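Section 4: Getting your Dromach slow cooker ready for its first meal

Welcome to the fun part! You've unpacked everything, you've read the safety pages (thank you, we do notice when people ring us and clearly have), and now you'd like some dinner. This section takes you from a clean bench to a first pot of soup, and you won't need to rush any of it.

Before you start

Check that the rating plate underneath the base says 223. That is the model number these instructions were written for. If yours says something else, the timings further down won't suit it, and you'll find the right booklet listed inside the back cover.

Choose a flat, dry spot on the bench, at least 15 cm from the wall and well clear of curtains, tea towels and anything else that might droop. The outside of the base gets properly hot over a long cook, so keep it away from the edge if you have little ones or a curious cat.

First run

1. Wash the stoneware bowl and the lid in warm, soapy water and dry them well. The base never goes in the sink. Wipe it with a barely damp cloth and leave it at that.

2. Sit the bowl in the base and turn it gently until it settles. It should sit level, with no rocking.

3. Pour in cold tap water until the bowl is almost half full, then put the lid on.

4. Plug in, turn the dial to HIGH and leave it for 50 minutes. You may notice a warm, slightly dusty smell the first time. Open a window and carry on.

5. Turn the dial to OFF, unplug, and let everything cool right down before you tip the water out.

Caution: Never put cold water or frozen food into a hot bowl. Stoneware doesn't care for surprises, and a cracked bowl isn't covered by the warranty.

Your first soup

We suggest pumpkin, and we suggest it every year when the September booklets go out, so you'll have to forgive us. It's cheap, it's hard to overcook, and it tells you straight away whether your cooker runs a little gentle or a little fierce.

1. Peel and chop enough pumpkin to fill the bowl loosely to two-thirds. Pieces the size of a matchbox are about right.

2. Add one onion, two cloves of garlic and enough stock to just cover.

3. Cook on LOW for seven hours or HIGH for 4. Try not to lift the lid – every peek lets the heat out and adds time at the other end.

4. Switch off, unplug, and mash or blend once the soup has cooled a bit. Stir in cream at the very end if you like it.

Note: Some pumpkins have skin like a boot. If the knife won't go in, bake the whole thing for half an hour first, let it cool, and try again.

Choosing and keeping whole vegetables

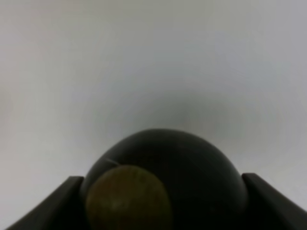
Words: Gyu-bin Cha | Recipe testing: Dong-hyun Ra, Vetcombe test kitchen

Colour isn't much of a guide to ripeness in the dark-skinned kinds, so go by weight and sound. A good pumpkin feels heavier than you expected and gives a dull knock when you rap it. Look for a dry, corky stem, and press around it with your thumb – any softness there means it should be eaten soon, or left at the shop.

Kept somewhere cool and airy, a sound whole pumpkin will last for weeks. Once cut, scoop out the seeds, wrap it and keep it in the fridge, where it will be good for another four or five days.

If something isn't right

The soup is watery: use less stock next time, and leave the lid off for the last half hour on HIGH.

The pumpkin is still firm: the pieces were probably too big. Give it another hour.

The light doesn't come on: try a different power point before you ring us. If it's still dark, unplug the cooker and turn to page 162 for the service details.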